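Egg prices creep up at the Lodier market

28 October 2019

I went down to the Lodier market this morning for my usual carton and came home a little lighter in the wallet than I'd planned. Most of the stalls have put eggs up by 29 cents a dozen, and the folks behind the tables say feed costs are to blame — that, and hens laying less now that the days are short.

I can't say I'm thrilled (I bake a lot in the fall!), but the line at the Campos Farm stall was as long as ever. They sold 722 eggs before noon, mostly brown ones, and the small cartons were gone by the time I got to the front. I took a big one and I'm already thinking custard.
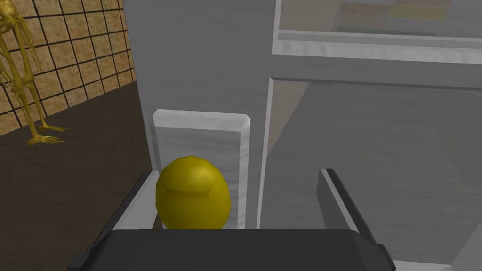
What's coming in November

The market moves indoors to the old Cletutach grain hall for the winter, same hours, with parking behind the building. Campos Farm will have five-dozen flats for anyone who's baking for a crowd, and you can put your name down for one at the front table. Bring your empty cartons back too, because they're running short — I've got a whole stack by my back door and keep forgetting them.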